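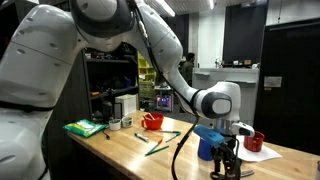

On the table: something blue, and a small silver piece of metal next to it.

The Drawer, and Other Matters

Every household has the drawer. Ours is the second one down, to the left of the stove, and it has not closed properly since we moved in. Last month I asked readers to empty theirs onto a table and write in with the results, expecting three replies and a complaint. The complaint came first. The rest took me most of a Saturday to read.

Mateja Petek found 36 keys. She lives in an apartment with one door. She tried all of them in it, including the very small one that plainly belonged to a suitcase, and has put every one of them back in case the door changes its mind.

Gorazd Babić wrote at length about takeout menus, several of them from restaurants that are now dentists. He also turned up the warranty for a Kaneko rice cooker bought in 2000. The warranty ran for two years. The cooker is still going strong, and Gorazd says he feels he has let the paperwork down by never needing it.

I had more letters about spare parts than anything else. You know the kind: a bracket, a washer, a little plastic foot that came off something and was put aside until you remembered what. Blagoje Jurić kept an unidentified hinge through two moves and a divorce. In September he finally threw it out, and the next morning the door fell off his bathroom cabinet. He has asked me to print this as a warning, so I have.

Bujar Petkov is of the opposite school. He writes that he owns no such drawer, that everything in his house has a labeled box, and that people who can't find their scissors have only themselves to blame. I called him to ask where he keeps the labels. There was a pause, and then I heard a drawer being opened - and a fair amount of rattling.

A few of you asked for advice, which I'm in no position to give, but here is what I've gathered from the mail. Test the batteries before you put them back. Pens that don't write today are not resting. If you have three tape measures, give one to somebody who has none, and then expect to need all three at the same time the following week. Foreign coins may stay. Soy sauce packets may not, whatever Crisanto Agbayani says, and he said a good deal, over two pages.

As for me, I got ours down to a flashlight, a ball of string, a bicycle bell and an instruction booklet for something called a Harkix, in eleven languages, none of which says what a Harkix does. It has a diagram of a man pointing at it. He looks pleased. I put the booklet back.

The drawer still doesn't close. There is a screw missing from the runner, and I know I had a spare.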